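Gethin 2: a review of the grasp scoring method after a month with laundry

Gethin is a package for ranking candidate grasps on cloth. Version 2 came out in August with a new scoring head and a smaller installer, and Wiratetti, which maintains it, describes the release as a rewrite. I ran it on a two-finger arm against the standard household task of moving clothes from a basket to a front-loading washer.

The method is simple to state. Each camera view is cut into patches, each patch is given a predicted probability that a pinch there will lift exactly one item, and the arm goes to the highest score. Training used 2381 labeled attempts of our own on top of the supplied weights. Evaluation used 300 attempts, with the basket refilled by hand between runs. 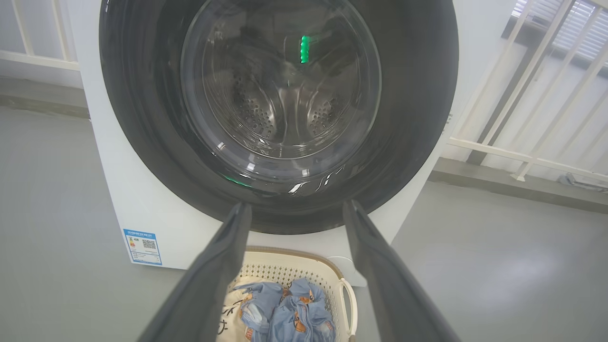

Single-item rate is the number most users will care about. Gethin 2 lifted one item and only one in 237 of the 300 attempts, against 201 for version 1 under the same protocol. Most of the gain comes from light, plain fabric lying beside something with a strong pattern. The old scorer was drawn to print. Given a blue garment covered in cartoon faces in the middle of the basket and a white item tucked to the left of it, version 1 placed nearly all of its top scores on the faces. Version 2 spreads them across both pieces and favors raised folds. The ablation in the release notes credits this to color jitter during training, and our own rerun agrees in direction, with a smaller effect.

Reflections remain a problem. Door glass produces false folds, and the scorer has no notion of where the basket ends. We masked everything outside the rim before scoring. The mask is one line in the config file, but it has to be redone whenever the basket moves.

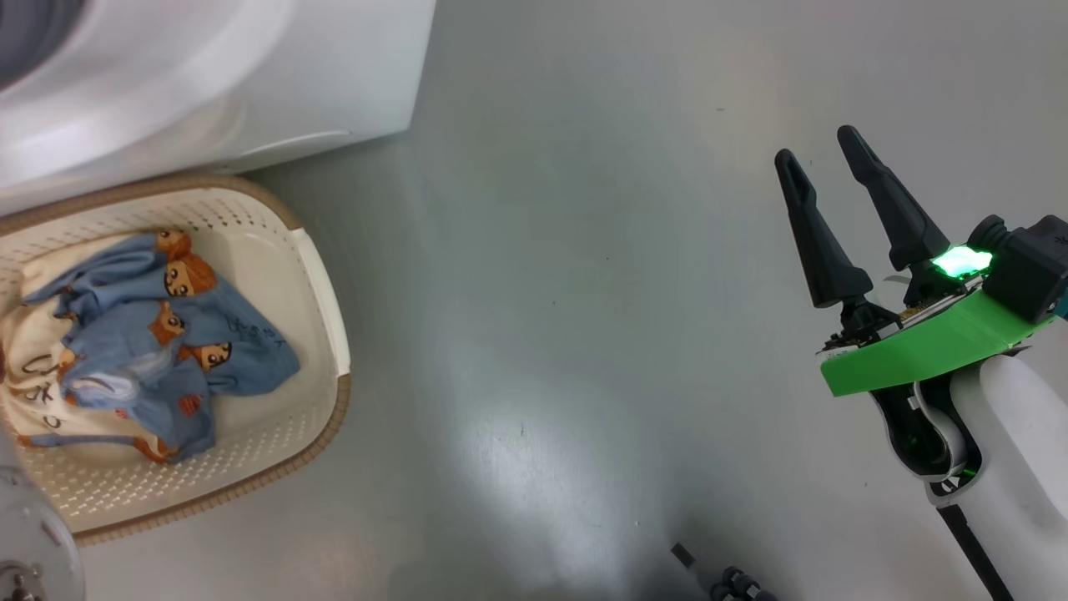
Head view, basket and open gripper. Lettering on the blue garment is lost in the folds.

Fusing the head and wrist views is the headline feature. It helps when garments overlap, where the wrist view alone often merges two edges into one. The cost is time: around 1000 milliseconds per decision on our machine. Calibration drift between the two views is not reported anywhere in the interface, and a bad calibration looks the same as a bad scorer. I would like to see a residual printed at startup.

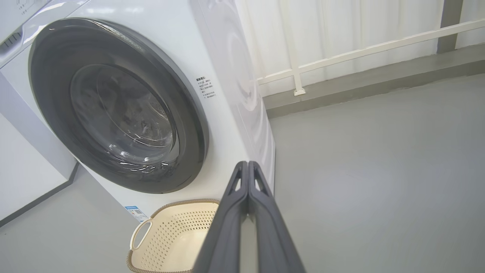
Wrist view, fingers nearly together, basket at the foot of the washer.

Compared with Skenholm, the other package I have used at length, Gethin needs less labeled data and is worse at towels. Documentation is adequate. The chapter on loading through a round door is still marked as a draft.

Recommended for groups that already have a labeled set. Others should wait for the next set of weights.

Trefor Parri
17 October 2023

Comments (3)

olance_user
Did you try it with the Olance fingertips? Our single-item rate dropped on thin cotton until we lowered the closing force.

T. Parri
No, stock tips only. Closing force was fixed for all 300 attempts.

mk_bench
Same result here on towels. The scorer likes the hem and the hem slips.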